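Practice rules for two-arm kitchen setups — what are yours?
Forum > Shop Talk > Good practice

jultetti_ben wrote:
Our group is rewriting its rules for the toaster oven task and I love this stuff, so bring opinions! Current draft has 11 rules. The big ones: oven door all the way open before an arm goes near the tray, one arm moves at a time, grip foil by the rim only.

plovberg44 wrote:
Rim only, yes!! Foil folds if you look at it wrong. I'd add a cable rule too — any slack gets strapped to the forearm. Ours looks like this with the tray in the gripper:

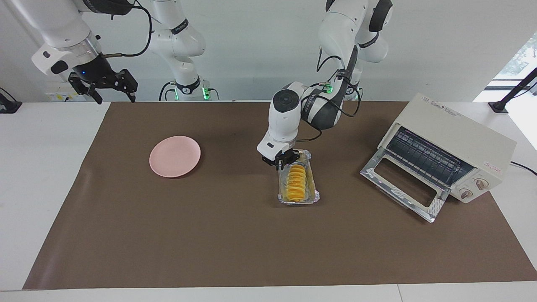
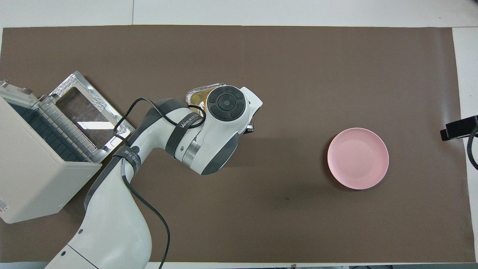

Posted by plovberg44 | Fri 22 June | 2,934 posts

donnelly_k wrote:
Great setup, but I don't agree with one arm at a time. You bought two arms! Let the second one steady the far end of the tray.

plovberg44 wrote:
Tempting, but we keep the other one parked up high until the tray is on the mat. Two grippers pulling on thin foil is asking for a tear.

Shufen Lu wrote:
I'm with donnelly on stiff pans and with plovberg on foil. Maybe write it per container? Also please put a keep-out zone over the open door, that glass is easy to forget.

jultetti_ben wrote:
Per container it is, and the door zone becomes rule 4. New draft tonight!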